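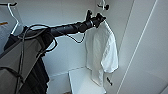 Print this page
Email this page

Speaker notes: The Wardrobe Project, or How Nine Students Lost to a Shirt

Talk runs 25 minutes plus questions. Clicker is temperamental, press once and wait.

OPENING (2 min)

Thank the organisers. Say my name properly, since the program has dropped the accent: Teresa Ó Flaithearta. I coach the senior robotics club at Majali College. Mention that I teach maths the rest of the week and have no formal qualification in laundry.

Ask for hands up: who here has run a student robotics club? Keep them up if the club has finished a project by the date it said it would. Wait for hands to go down. Usually gets a laugh, and if it doesn't, move along.

WHY A WARDROBE (4 min)

The club had done four years of the usual. Line followers, a maze, a thing that threw foam balls at the deputy principal. All good fun, but the floor was flat, the walls were where the rulebook said they'd be, and the balls were round.

The Stemier Challenge brief last year was one sentence: "Have a robot do a household chore to a standard a parent would accept." The kids wanted dishes. I vetoed dishes on the grounds of water. They wanted vacuuming, and someone's little brother pointed out you can buy one of those. We landed on hanging up a shirt and taking it down again. It sounded easy. I wrote "should be wrapped up by February" in the planning doc and that line has been read back to me at every meeting since.

Explain the wardrobe: white inside, white door, white shirts because that's what the school uniform is. Pause here for the vision people in the room to wince.

THE ARM (3 min)

Black arm, black gripper, cables along the top. Don't get drawn into the spec, there's a handout. Arm was bought second-hand through Drondeck with the proceeds of two sausage sizzles and a grant. Mention the grant or they won't give us another one.

Cable slack. The students' first go had everything tied down tight with zip ties and it looked lovely. Then they asked it to reach for the rail and it pulled its own plug out. Year 10s redid it with loops that hang free. It looks like the back of my telly but it reaches. The lesson they wrote in the logbook was "neat is a direction, not a goal," and I have been asked to have this printed on a mug.

THE SHIRT PROBLEM (6 min)

This is the meat of it, slow down.

A foam ball is the same shape every time you look at it. A shirt has opinions. Grab it by the collar and the sleeves go wherever they like. Grab it by a sleeve and you have a long thin flag. The students sketched what they thought a held shirt would look like and every sketch was a shirt-shaped shirt, the sort on a clothing tag. Then we held one up by a single pinch and it was a long fold with a lump on one side.

White on white: the camera struggled to find the edge of the fabric against the wall. Things we tried, in order:

- More lights. Washed out the few shadows we had. Worse.
- Fewer lights. Worse, and I tripped over the bin.
- One lamp off to the side. Better. The folds show up grey and the software has something to hold on to.
- Dyeing the shirts. Proposed by a student who had already bought the dye. Declined.

Numbers for the slide. 538 attempts logged over the two terms. 265 counted as a successful grasp, meaning the shirt was in the gripper and stayed there for a count of five. 145 of those made it out past the door with the shirt still held. 100 of those were put down somewhere a person would call "the right place". Read these out straight and let the room do the subtraction.

Somebody will ask about the definition of success. Tell them about the parent panel. We invited three parents to judge put-down quality and they were brutal. One marked down a drop because the collar was "a bit sad". The kids argued for a week and then put collar sadness in the rubric, scored out of three.

TEACHING IT BY HAND (4 min)

Skip this section if running late.

We moved the arm through the job by operator, recorded it, and used the recordings to train the thing. Students took turns on the controls in 20-minute shifts. Any longer and they start narrating in the voice of a golf commentator.

What surprised me was how different their styles were. The Year 12s went for speed. The Year 9s crept up on the shirt like it might bolt. Slow recordings turned out more useful to us, which did wonders for Year 9 morale and was mentioned quite often at lunch.

Also cover the logbook. Every run gets a line: who drove, which shirt, what went wrong. "Went wrong" has to be a sentence a stranger could follow. "Bad" was struck out in red until they stopped writing it. "Let go early because I thought it was already over the basket" is gold. We changed the camera angle on the strength of that one.

WHAT I'D DO DIFFERENTLY (3 min)

Start with one shirt. We began with a whole pile from lost property and couldn't tell whether the robot had got better or had simply met a stiffer shirt.

Check the door clearance before building the stand. Ours fouled the wardrobe door by the width of a thumb. The stand was then sawn down by Mr Jonwood's woodwork class, who have sent us an invoice payable in biscuits.

Put somebody in charge of hangers. I thought that was silly. They vanish.

Budget for the boring parts. If I'm being fair, two thirds of the hours went on restarting things, moving lamps and finding the person who knew the password.

COMPETITION RESULT (1 min)

We came fourth. The winners had a robot that set a table, and plates, I will note, keep their shape. Don't sound bitter. Practise this bit.

The judges' comment was that ours had the best documentation they'd seen from a school. The students took this about as well as you'd expect teenagers to take a compliment on their paperwork.

NEXT YEAR (1 min)

Coloured shirts first, white as the stretch task. Getting one onto a hanger properly, both shoulders. Socks have been raised and I've asked for that to be minuted as "discussed".

QUESTIONS

Likely ones:
Cost? Handout, page two.
Can we have the recordings? Yes, email the club, allow for school holidays.
Does it do trousers? No.

Remember to take the clicker out of my pocket before leaving. It belongs to the venue.

Print this page
Email this page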